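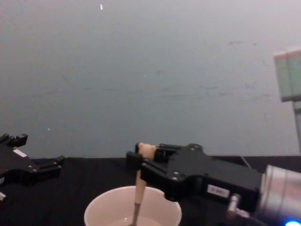 Category: Surface finishing

Matt finish

A matt finish (also matte, or flat) is a surface that scatters most of the light falling on it and so shows little or no mirror-like reflection. The term is used of paints, varnishes, plastics, paper, ceramics, metals and photographic prints. It describes how light leaves a surface and says nothing about colour: black, white and tinted materials can all be made matt. The opposite of matt is gloss, and grades between the two are sold as eggshell, satin, silk or semi-gloss. The boundaries of these trade names differ between makers.

Principle

Light striking a surface is partly reflected at the outer boundary and partly passed into the material, where it is absorbed or scattered back. If the boundary is smooth compared with the wavelength of visible light, the first part leaves in one direction, at an angle equal to that at which it arrived. This is specular reflection. If the boundary is rough, each small slope sends its share of the light a different way and the reflection is spread out.

A dark material loses most of the light that enters it, so nearly everything the eye receives comes from the boundary. A change in roughness is therefore easy to see on black. On white, strong scattering from within masks much of the difference. A polished black panel and a rough black panel of the same pigment may look like two different colours, the rough one greyer under a broad light source and the polished one deeper.

Even a rough surface becomes more mirror-like when viewed at a very low angle. This effect, known as sheen, is the usual reason why repairs to a flat-painted wall can be seen along its length but are lost when the wall is viewed from the front.

Measurement

Gloss is measured with a glossmeter, which directs a beam at the surface at a fixed angle and records how much is reflected at the matching angle. The result is given in gloss units, on a scale where a polished black glass of known refractive index is set near 100. Three angles are in common use. The 60° angle serves as the general setting. The 20° angle is used for high gloss, where the 60° readings crowd together, and the 85° angle for low gloss.

Gloss readings do not describe texture. Two panels may give the same figure although one is finely etched and the other coarsely grained. Where texture matters, a stylus or optical roughness measurement is made as well.

Methods of production

Matting agents. The common method for paints and varnishes is to add fine particles that disturb the surface as the film dries and shrinks. Silica is the main agent. Waxes are also used and give a softer feel, though they may rise to the surface and affect the bond of a second coat. Particle size must be matched to film thickness: particles much smaller than the dry film have little effect, and those much larger can be felt as grit.

Pigment loading. Raising the share of pigment and filler until there is barely enough binder to fill the gaps leaves particles standing at the surface. Flat wall paints have long been made in this way. The film is cheap and hides well but is more porous and stains more readily.

Mould texture. Moulded plastics copy the surface of the tool. Tools are etched with acid, spark-eroded or blasted to produce a standard grain. The texture wears down as the tool is used, and parts from late in a run can be glossier than early ones.

Blasting and etching. Metals and glass are made matt by blasting with grit or beads, or by chemical attack. Grit gives sharp pits; beads give rounded ones and a more even appearance.

Laminating films and papers. Decorative papers, boards and laminates take their finish from a textured plate, release paper or coating.

Wear and marking

Matt surfaces are changed by handling in two ways. The first is burnishing, in which rubbing flattens the high points and leaves a shiny patch. It is most obvious on dark colours and around handles, switches and edges. Because the material itself has been moved or removed, a burnished patch cannot be washed off.

The second is transfer, in which a softer or weaker material leaves a deposit on the rough surface. The peaks act as a fine file. Rubber soles, bare metal and dark plastics all leave marks of this kind, and they show most on pale colours. Transfer marks can often be lifted with a damp melamine sponge, but hard rubbing may burnish the area beneath. 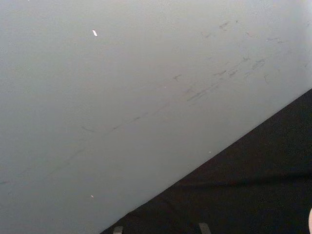

Dark grey scuff marks on a pale grey matt surface.

Telling the two kinds apart by eye is not always possible. In the Himden rub method, a felt pad under a fixed load is drawn back and forth over the panel for 600 strokes and gloss is read before and after at 85°. The panel is then wiped with mild soap solution and read a third time. Change that remains after wiping is recorded as burnish and the rest as transfer. Kerstin Stüber applied the method to 314 painted panels at Cledlow and found burnish the larger share in 157 of them. Her report noted that wax-matted films marked less than silica-matted films of equal gloss, but took longer to clean once marked.

Cleaning products containing polish, oil or silicone fill the hollows of the texture and raise the gloss. The result is patchy and tends to be mistaken for wear.

Uses

Matt finishes are chosen where reflections would be a nuisance, as on instrument panels, drawing boards, camera interiors, stage floors and desktops beneath overhead lights. On walls and ceilings they hide uneven plaster. In printing, matt coated papers are preferred for long text, and gloss papers for pictures where a deep black is wanted.

They are less suited to surfaces that are scrubbed often. Kitchens and corridors are commonly painted in eggshell or satin as a compromise. So-called durable matt paints use harder binders and finer fillers to resist rubbing, and are graded by scrub tests.

Terminology

The spelling matt is usual in British English and matte in American English, although matte is now common in Britain for cosmetics and photographic paper. In older trade catalogues, including those of Avby and Hoshino, dead flat denotes the lowest grade of gloss and dull finish the grade above it.

See also

Gloss (optics)
Diffuse reflection
Surface roughness
Eggshell paint
Bead blasting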